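Workshop Guidance: Comparing Hand-Held Grippers at the Bench
Plalley Technical Workshop – guidance sheet 2426
Issued Sep 3, 2019. Enquiries to Prasanna Khan.

Members who wish to compare the Aster and Tatia grippers are asked to follow the points set out in this sheet. Results are only useful if every pair is tried in the same way.

Before starting
Clear the bench and wipe it down. Check that the jaws of both grippers close fully and meet squarely. Route the cables back past the wrists, and leave enough slack for each arm to reach the far edge of the bench.

During the trial
Use the same set of test objects for each model. Begin with plain blocks and move on to curved or irregular items, which show up differences in the jaws far more clearly. Allow 300 seconds for each object. Close the jaws slowly – a sudden squeeze may crack a thin shell.

Broken pieces should be kept, as they make good test objects in their own right.

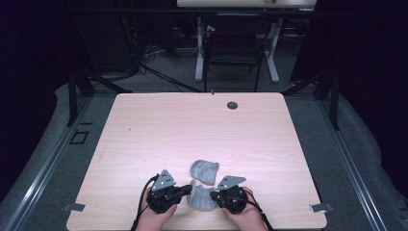 A curved edge is best approached from the side, with one gripper steadying the piece and the other taking the lift. Where the grip slips, record the attempt as a slip and begin again from the bench.

After the trial
Enter the results on the Rweyemamu sheet before changing models. Wipe the jaws with a dry cloth, coil the cables loosely and return both grippers to cupboard 4. Worn jaw pads should be reported at the desk.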